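March 23, 2018

Jury duty, second day, and I have now read every magazine in the Gallagher building, including the one about horse dentistry. They still have not called my number. It is 398. The woman at the desk got as far as the low three hundreds before lunch and then went quiet, and I began to feel affectionate toward my number, the way you do toward a slow relative.

Fergal had told me to bring a cushion. I did not bring a cushion. I brought a sandwich and a novel Seo-ah lent me in November, which I have been telling her I am "nearly through" ever since. I am on page 20. A man named Druvus has just arrived at an inn. He has been arriving at the inn since Thanksgiving.

The parking is free if you get your ticket stamped, and the stamp machine is on the floor you are not allowed to go to without a badge. I paid six dollars. In-ho says I should claim it back. In-ho has never filled in a form in his life, he has Na-rae.

At almost 5 they sent us all home with thanks from the county and a leaflet about the county. I walked down to the river instead of going straight to the car and watched the Undine tie up, which took forever and involved a lot of shouting for such a small boat. It was the best part of the day. I had a coffee from the kiosk that tasted of the cup.

Home by dark. The cat had been fed twice, once by each of us, and was asking for a third opinion. Joon-young made the soup with too much ginger and I said it was perfect, so now we will have it every week until one of us dies.
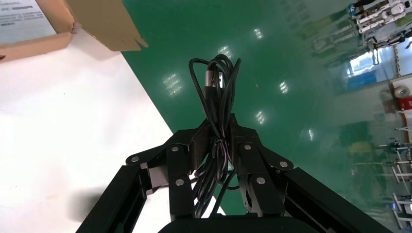

Black cable, coiled and held.

Called my mother after dinner. She wanted to know whether the accused looked guilty. I told her I hadn't seen any accused, only the vending machine, and she said well, did it? We talked about her hip and the neighbors' new fence, which she is against.

I have to phone the recorded line tonight after ten to find out if they want me back. Novel is on the nightstand. Druvus has asked about a room.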